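WHY DO WE HAVE TIME ZONES?

Kids' Corner > Earth and Space > Time
Updated 2024-05-15

Quick question. What time is it where you are?

OK. Now what time is it on the other side of the world? Different! Maybe it's the middle of the night there and kids are asleep. Same moment, different clocks. How come?

It all starts with spin.

The Earth spins

Our planet turns all the time, like a very slow top. One full turn = one day. 24 hours. You can't feel it because everything near you is turning too, the air, your house, the dog.

The sun only shines on one side of the Earth at a time. The side facing the sun has day. The side facing away has night. As the Earth turns, places roll into the light and then roll out again. That's sunrise and sunset. The sun isn't going around us, even though it sure looks that way from the back yard.

Noon used to be a local thing

A long time ago every town set its own clocks. When the sun was at its highest, that was noon. Easy. The next town over, a little to the west, got its noon a few minutes later. Didn't matter much! If you went there by horse it took half the day anyway.

Let's make up two towns, Zovville and Drurkden. Drurkden is west of Zovville. When it's 12:00 in Zovville it's only 11:37 in Drurkden, a difference of 23 minutes.

Then came trains. Big problem. A train leaves Zovville at 12:00 and the ride takes 36 minutes. What time does it get in? 12:36 on the Zovville clock, but 12:13 on the Drurkden clock. Now think of a whole country full of towns like that and try to write a train schedule. People missed trains. Trains sharing one track had to be really careful about the time.

So people split up the map

The fix was to share. Everybody in one big strip of land would use the same time, even if the sun was a bit off. Those strips are time zones.

Here's the math. A full circle has 360 degrees. The Earth takes 24 hours to go around. 360 divided by 24 is 15. So the Earth turns 15 degrees every hour, and a perfect time zone would be 15 degrees wide. Go one zone east, add an hour. One zone west, take an hour away.

But the real zones aren't perfect. The lines wiggle around borders and islands so that people who live and work together can have the same time. Some places are off by a half hour instead of a whole one. India is one of those. And China is very wide but uses just one time for the whole country, so in the far west the sun comes up really late on the clock.

Where does the day change?

There's a line in the Pacific Ocean called the International Date Line. Cross it going west and you jump ahead to tomorow. Cross it going east and you get to do the same date again. Two birthdays, if you plan it right!

Try it

You need a globe, a flashlight and a dark room.

1. Find where you live. Put a small sticker on it.
2. Turn off the lights. Shine the flashlight at the globe from the side and hold it still.
3. Turn the globe slowly toward the east (counterclockwise if you look down at the North Pole).
4. Watch your sticker go from dark to light to dark agian. One day done.
5. Stop when your sticker is in the middle of the light. It's noon for you. Who's having midnight?
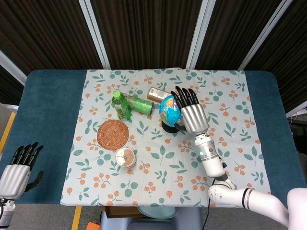
A small desktop globe on a round black stand. The oceans are blue.

No globe? A ball or an orange works too. Draw on the ball with a marker, ask first.

Words to know

Axis: the pretend line the Earth spins around. Goes through both poles.
Degree: a tiny slice of a circle. 360 in all.
Time zone: a part of the world where the clocks all match.

More to think about: what time do astronauts use? They go around the Earth many times a day and see lots of sunrises. They needed to just pick one time, so they did. Same one used for setting clocks all over the world, called UTC.

Next page: Why do we have leap years?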